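Does Switching Off at the Wall Save What the Leaflet Says?
Project report, Energy in Everyday Life
Marwa Bouazza, Bujar Kneževič, Chaimae Filali
Supervisor: Mohcine Benmoussa
Submitted Friday, May 24, 2024

1. Why we picked this

In October every student in the Hellström residence got a leaflet under the door. It said that each room could save 600 kilowatt-hours a year by switching devices off at the wall instead of leaving them on standby. It gave no source. The same claim went up on a poster next to the elevators and later turned up, word for word, in the housing office newsletter.

Our group had different feelings about the leaflet. Chaimae thought it was probably fine and that checking it would be boring. Bujar thought it was made up. Marwa wanted to know who wrote it. We agreed that a number printed 1000 times ought to come from somewhere, and we decided to look for that place.

2. Where the number comes from

We wrote to the housing office twice. The first reply thanked us for our interest in a greener campus. The second, from Zane Lūse, was more useful. She told us the leaflet had been adapted from material by Travent, a company that sells timers and remote-controlled outlets. She sent us the original brochure.

The brochure does contain the number, but it is given per household and it says "up to." The small print describes a family house with an old desktop computer, two televisions, a stereo, a game console and a printer, all left on standby day and night. The leaflet dropped the "up to" and changed "household" to "room." We don't think anyone meant to mislead us. Still, a room with one student in it is a long way from that house.

It also matters that the brochure is written by people who sell timers. That doesn't make it wrong. It does mean we wanted a second opinion before repeating it, and we think the housing office should have wanted one too.

3. A quick check on paper

Before measuring anything we did the division. A year has 8,760 hours. To waste 600 kilowatt-hours in that time, a room would have to draw more than 68 watts every hour of every day with nothing in use. A person sleeping, in class or home for the holidays would still be using more power than several LED bulbs left burning.

None of us could think of anything we own that does this. The refrigerators are in the shared kitchens, and the leaflet can't have meant those, as you can't switch them off at the wall without losing your food.

4. What we measured

We borrowed a plug-in meter from the physics lab and took readings in our own rooms and in the rooms of friends who agreed to it. We plugged in one device at a time, left it on standby and wrote down what the meter showed once it settled.

Phone chargers with no phone attached mostly showed zero. The meter can't read very small amounts, so this doesn't prove they use nothing, only that they use less than the meter can see. Laptop chargers were nearly as low. Game consoles were the highest, and even those depended on the settings. Bujar's console dropped a great deal after he turned off the option that lets it start quickly. One old set of speakers, made by Nostaris, drew power all the time whether it was playing or silent, and its owner has since put it on a switch.

We never found a room that came anywhere near 68 watts on standby. We are not giving an average, because our rooms were picked by friendship and an average of our friends would look more scientific than it is.

5. What people said they did

We also sent a short survey to all 544 residents and got 215 answers. Most people who answered said they switched off at the wall "often" or "always." We have doubts about this. People who care about saving energy are more likely to fill in a survey about saving energy, and people like to sound careful. When Marwa visited friends who had ticked "always," she found things still plugged in and switched on in several rooms, including her own.

The written comments were better than the tick boxes. Several people said the outlets in their rooms were behind the bed or the wardrobe, so switching off meant crawling. One said she had stopped because her alarm clock kept losing the time. Another said the leaflet made him feel told off for a phone charger while the hallway lights stayed on all night. We checked the hallway on the second floor at three in the morning, and he was right about the lights.

6. What could be wrong with our work

The meter is old, and we only had one, so we couldn't compare it with another. We measured in spring, when people may have different things plugged in than in winter. Nobody let us measure a room while they were away for a week, which would have been the best test. A company called Ultska sells a better meter, but it was outside our budget of nothing.

We also went in expecting the leaflet to be wrong, and that may have shaped what we looked for. Mr. Benmoussa asked us what reading would have changed our minds. We said 50 watts in an ordinary room, and we would have reported it if we had seen it.

7. What we think now

Switching things off at the wall saves a little. In a room with a game console or old speakers it may be worth the trouble. For a phone charger we don't think it is, and we would not tell a person to move a wardrobe over it. The claim on the leaflet should be taken down or corrected, with the "up to" put back and the family house mentioned.

We asked the housing office what the building spends on hallway lighting and on the dryers in the basement. We have not had an answer. Our guess is that these matter far more than anything in our rooms, but it is only a guess, and we have complained enough about other people's numbers to leave it at that.

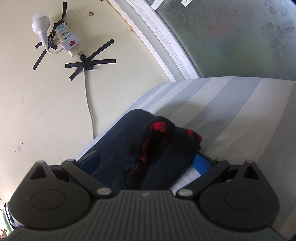 If the office does reply before the end of term, we will add the figures to the copy of this report kept in the department library.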